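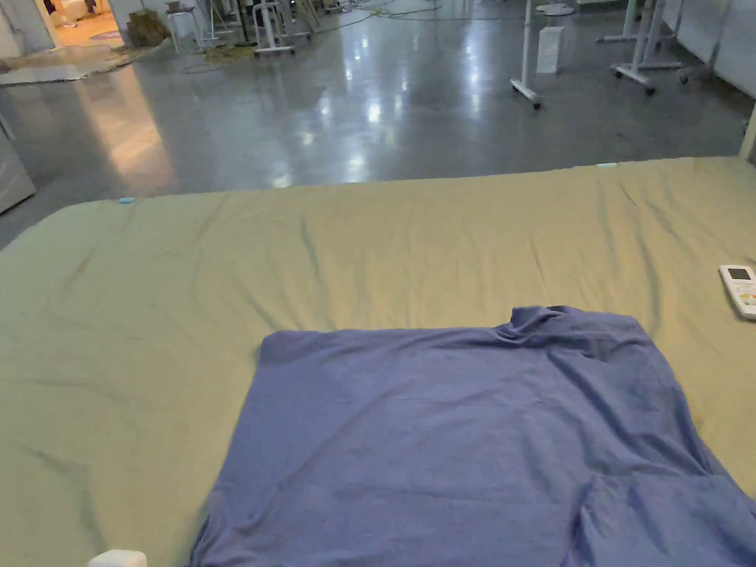

Lurna Opens Its Bedding Repair and Trade-In Counter at Holtar

HOLTAR, May 13, 2024. Hi, I'm Demyd Karpenko, and I run Lurna, the little bedding shop on Parisi Street. I usually leave announcements to people who are better at them, but I'm too happy about this one to hand it off!

Starting today you can bring us your tired sheets, duvet covers and pillowcases, whatever brand they are, and we'll mend them, trade them in or find them another home. We tried it out quietly in February with a folding table and one sewing machine (mine, and it complained the whole time) and took in 277 pieces before I ran out of shelf space. So we rented the unit next door, knocked a doorway through, and now there's a proper counter with a bell on it.

Mending a seam or replacing the elastic on a fitted sheet costs $10, any size. I went back and forth on charging more for kings, because wrestling one of those past a needle is a real workout, but a flat price is easier to remember and easier to put on a sign.
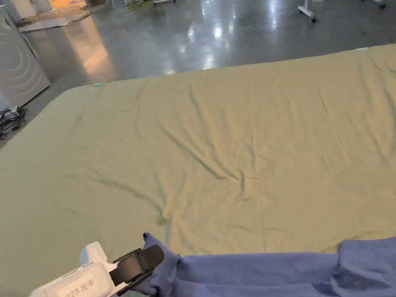

The elastic is what goes first, by the way. People throw out a perfectly good sheet because one corner keeps popping off at three in the morning, and that drives me up the wall. Bring it in! Just wash it first, please, and take off any safety pins.

Anything past saving goes to Trandura, a workshop across the river that cuts old cotton into cleaning cloths and quilt filling. They've agreed to take up to 3,000 pounds from us this year, and I would love to send them less than that.

Trade-ins get you store credit on the spot. We'll take colors, prints, odd pillowcases and single flat sheets that lost their partner years ago. No mattress pads for now, sorry, we don't have the room.

The counter is open whenever the shop is. Reporters and curious neighbors can stop by and ask for Demyd, or call the shop and let it ring a while, I'm probably at the machine.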